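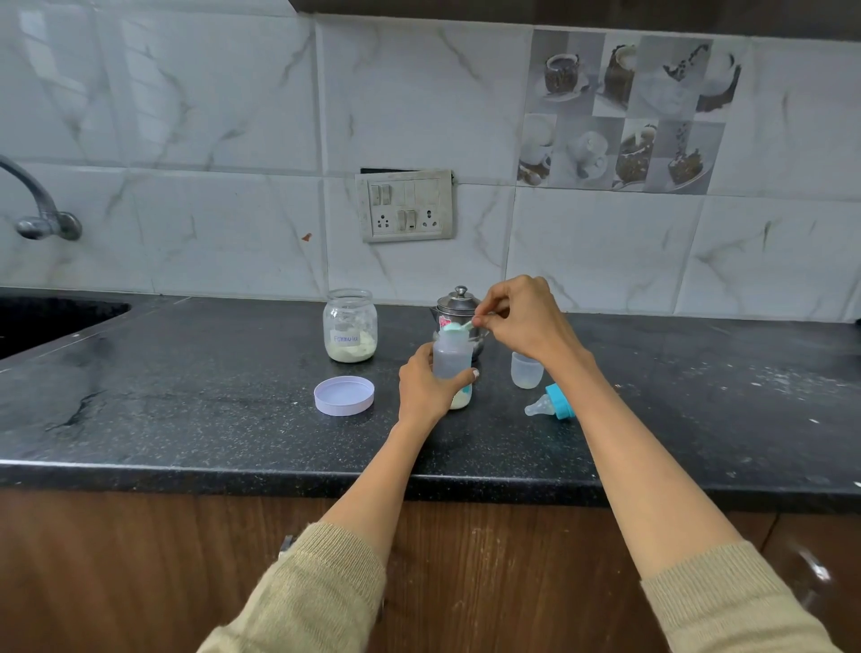 Gyamfi Folding Camp Knife – Vavonent

The Gyamfi is a plain folding knife for camping, fishing and jobs round the garden. It has a 69 mm stainless steel blade with a drop point and a flat grind, and it locks open with a liner lock. Closed, it sits easily in a jacket pocket.

The handle is ash, oiled and left unvarnished, so it will darken with use. A lanyard hole is drilled at the end – cord not included.

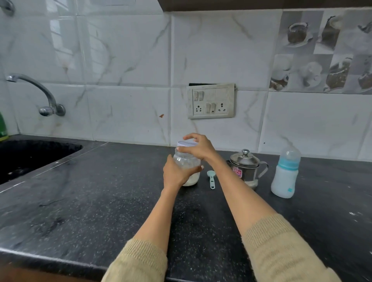 The blade comes sharpened and ready to use. Wipe it dry before folding and put a drop of light oil on the pivot now and then. The screws take a standard Torx driver if the action needs tightening.

Price: £31
Canvas belt pouch: £21 extra
Stock code: Asska 800

This knife locks, so please check the law on carrying it in public. We sell to over-18s only and ask for proof of age on every order. Collection is from our Ernidville shop. The next batch is due in April.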